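Lucie Fortin
Long thread, sorry, get yourself a drink first. I've been reading the Keler inquiry papers since 6 this morning and I want to talk about one small thing in them that I haven't seen picked up anywhere.

2/ The minister told the chamber in September that the Brileck storage site had been "fully inspected." Lovely. But the inspectors' own note, page 55, says they were let into 40 of the 69 bunkers. The rest were put down as "access to be arranged."

3/ Now, I have a lot of sympathy for inspectors (my aunt was one, different field, same tired shoes!) and their note is very fair. They say what they saw and they stop there. It's the statement that runs on ahead of them. 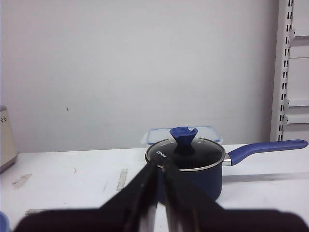
Blue saucepan, lid on.

4/ A few of you have asked about the Oseo delegation. They wanted the full list of sites before the vote and got a two-page summary instead, and I do think they were right to be cross about it.

5/ Kjærgaard's question on the floor was the good one, I thought: who signed off on the word "fully"? She asked it twice, very politely, and both times she was told about the budget.

6/ The appendix runs to 3000 pages and I'm nowhere near the end, so please be patient with me. If you've read the transport section and think I've got any of this wrong, do write, I'd much rather fix it tonight than next week. More after supper.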